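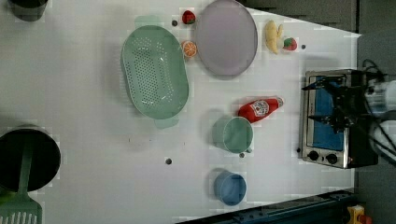

Print this page | E-mail this page

Drimcombe Holiday Cottages will open 30 new self-catering cabins at Grokerby Lake in May, bringing the number of cabins on the site to 127. Each cabin sleeps up to six guests and has a full kitchen, a covered deck and parking for two vehicles. Families with young children may ask for the play box at no extra charge, with toy food such as a banana, strawberries and an orange slice – please mention it when booking.

The new cabins stand on the eastern shore, a short walk from the boat ramp and the heated pool. Four have step-free entry and wide doorways. Dogs are welcome in the Quansah Row cabins only.

Opening rates start at $140 a night midweek and $188 a night on weekends, with a minimum stay of two nights. Linen and firewood are included. Bookings are handled through the Batix reservation centre, open daily from 8 a.m.

The lakeside trail will stay open to the public while landscaping is finished.

Contact: Drimcombe Media Office | © Drimcombe Holiday Cottages | Back to top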